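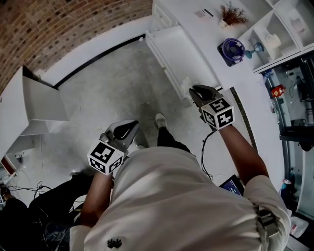 What grip force do you set as the limit on a handheld gripper for household tasks?
22 N at the fingertip covers cups, drawers and light bottles. Go higher only if your follower arm can match it.

yaqin_yan
12 August 2019
Splitting this off from the Tiltelia thread. I have a pair of Tiltelia handhelds and a pair from Volard, and I want to settle on one before we order for the second station. Pose comes from marker cubes on both. Jaw opening is read by an encoder on the Tiltelia and by a magnet sensor on the Volard. I ran 150 drawer pulls with each.

Tiltelia: 5 pulls with lost pose
Volard: 22 pulls with lost pose

Same person, same lighting, same camera height.

sorninon_fan
Which face size on the cubes? If the Volard ones are smaller, you are testing the cubes and not the gripper.

yaqin_yan
They are smaller. I left both as shipped.

x_feng
I disagree with the as-shipped comparison. Swap the cubes and rerun. On our Volards nearly every dropout was wrist rotation past the point where only one face was visible at a steep angle. Two cubes per gripper help, but only if they don't turn away together.

dropframe
Lost pose is recoverable with interpolation up to a few frames. Jaw drift isn't. Did you log opening error over a long session?

yaqin_yan
Yes. The magnet sensor held better. The Tiltelia encoder needed a re-zero after lunch on two days out of four.

sorninon_fan
So the one with good pose has the worse jaw reading. I would still take the Volard and print bigger cubes.

x_feng
Bigger cubes hit the cabinet face when you reach into a drawer. We tried it in March and went back.

dropframe
Cheng makes an offset bracket that moves the rear cube back toward the forearm. Part 1008. It adds mass behind the hand — some operators dislike it, I don't notice.

yaqin_yan
Ordered one. I'll rerun the drawer set on the Volard with the stock cubes first, then with the bracket, and post the logs.

Ximeng Feng (x_feng)
Please include raw timestamps this time.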